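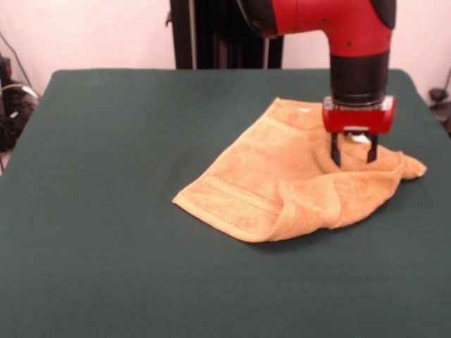

Bring a towel, stay for the second round.

Print this article | E-mail this article

August
By Karla Hinojosa

Buy the small sauna

Every winter somebody on our street in Gretport gets the sauna bug, and every winter they walk into a showroom and fall for the six-seater. I understand it completely! The big ones have the corner benches and the glass front and the coloured lights, and you stand there picturing all your favourite people in a row, pink and happy. I'm here to talk you into the two-seater in the back corner, the one with the plain door that the salesperson walks past.

I've owned both. The first was a six-person cabin that came with our old house, and I loved it the way you love a large dog. It took the better part of an hour to get properly hot. On a Thursday night after work, with supper still on the counter, an hour is a long time, and by the time it was ready I'd usually talked myself into bed. We used it at Christmas and when my cousins came.

The one we have now is a Luvisero barrel, bought used for $2000, with another $683 to the electrician, who earned it. Two adults fit comfortably. Three fit if they're good friends. I switch it on when I start the dishes and I'm sitting in it before the kettle's cold, and I'm out there four nights a week from the first frost until the lilacs are out. That has changed how I feel about February, which I used to spend complaining.

My neighbour Siyabonga Hlongwane thinks I'm dead wrong about this, and he makes his case well. He says a sauna is a social thing, that the whole pleasure is in the crowd and the bad jokes and everybody running out into the snow together. His seats eight. I've been in it many times and had a wonderful evening every time, and I'd be sorry if he sold it. But I did ask him how often he heats it when it's just him, and he changed the subject to hockey.

And you can still have people over with a small one – you just take turns. We had a birthday in March with a fire going in the yard, two in the barrel and the rest of us on lawn chairs in our parkas, swapping every fifteen minutes or so. People got talking in pairs who hadn't said ten words to each other all year. Montserrat Bautista from across the lane came out with a plan to repaint her whole kitchen and somebody to help her do it.

If you're going to look at one, sit in it with the door shut. Really sit, up on the top bench, for a few minutes, and don't let them hurry you. Check that your head clears the ceiling and that your feet aren't down in the cold air by the floor. Ask what the heater is rated for and whether it matches the room, and get a price for the wiring before you shake hands on anything. Skip the speakers. Put the money into a decent heater and a good thick bench, and a hook outside the door for your robe, at a height you can find in the dark.

The six-seaters will be on sale again by the time the leaves turn. Lovely things, all of them. Walk on past to the back corner and try the little one.

Letters in reply are welcome at the Gretport office, by mail or at the front counter.

Contact us | Copyright, all rights reserved | Back to top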